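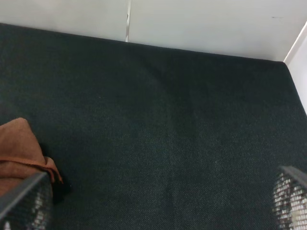
Chapter 8
The Ground and Its Edges

In the previous chapters we have spoken mostly of objects: how to choose them, how to clean them, and how to keep a small collection in order between two lessons. In this chapter we turn to the surface on which the objects are laid. Students of display and object handling often give little time to this question. They take the nearest table, put the things down and begin to move them. Afterwards they wonder why the arrangement looks restless.

We call the surface the ground. A ground has a colour, a texture and a limit. The colour is usually decided first. At the Dorholm workshops, where this course was first taught, beginners work on a dark ground for all of the first term. Dark cloth is forgiving to yellow, orange and white things, which stand out from it without any help. It is less forgiving to dust. Every pale fibre shows, and a student who has brushed the cloth once should look at it again from low down before starting.

The texture should be fine. A coarse weave makes its own pattern and competes with small objects. A tight weave, or a material similar to felt, gives a quiet surface on which the eye does not stop. It also holds a rounded thing a little, so that it does not roll as it would on bare wood or glass.

The limit is the part that is most often forgotten. Where does the ground end, and what begins there? When cloth simply hangs over the side of a table, the limit is soft, and the room behind it enters into the arrangement. When the cloth runs up to a wall, the limit is a line. This line can be used.

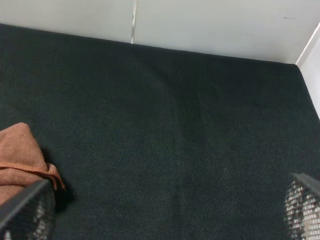
Fig. 8.1. A dark ground meeting white panels. Note the inside corner at the right and the vertical seam in the back wall.

The student should learn to see such a line before any object is considered. Is it level to the eye, or does it slope? Does a seam fall upon it, and at which place? A seam near the middle will pull the attention towards itself, and an object placed directly in front of it will seem to be hanging from it. In most cases it is enough to move the object by the width of two fingers.

8.1 Two objects on one ground

The simplest arrangement has two objects. Kyung-hwa Ra, who taught the first version of this course, used to ask for one thing with a round outline and one with straight sides, of clearly different colour. A toy fruit and some small article from a pocket or a desk drawer will serve very well. The two need not belong together in use.

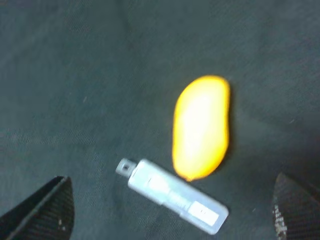 The distance between the two is the real subject of the exercise. If they are far apart, each is read alone. If they almost touch, the gap becomes the strongest point of the whole surface, and the eye returns to it again and again. Try also to turn one object while the other stays. A long object which points at its neighbour makes a different pair from one which lies across it, although nothing has been moved from its place.

Pay attention to the light on yellow things. A bright lamp takes the colour from the middle and leaves it only at the rim, so the object seems paler than it is. Lower the lamp or turn it away a little.

8.2 Adding to the group 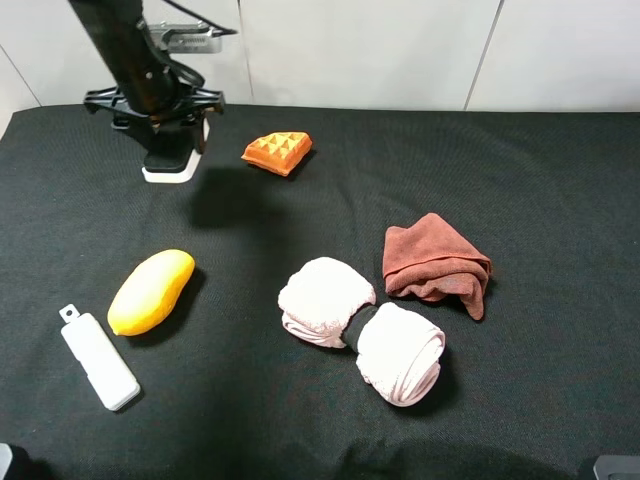

When more objects are added, it is natural to put them in a row. Resist this for the first 13 exercises. Place one towards the back, near the line of the wall, and another well forward of it and to the side, and let the cloth between them remain as a part of the arrangement. A square form with a raised surface, such as a toy waffle, can be set with a corner pointing forward. Beside a smooth oval form it will look rougher than it did in the box.

Small wrinkles in the cloth are not a fault unless they lead to an object or lift it. Smooth them with the flat hand, working from the middle to the sides, before the first object is laid down.

Terms used in this chapter: ground, limit, seam, inside corner, pair.

Related chapters
Chapter 2: Choosing Objects for the Hand and the Eye
Chapter 7: Boxes, Trays and Labels (N. Taheri)
Chapter 9: Light from One Side (In-ho Ham)
Chapter 13: Taking an Arrangement Apart (Chae-won Ban)
Appendix: Cloths and Their Care, the Grimby List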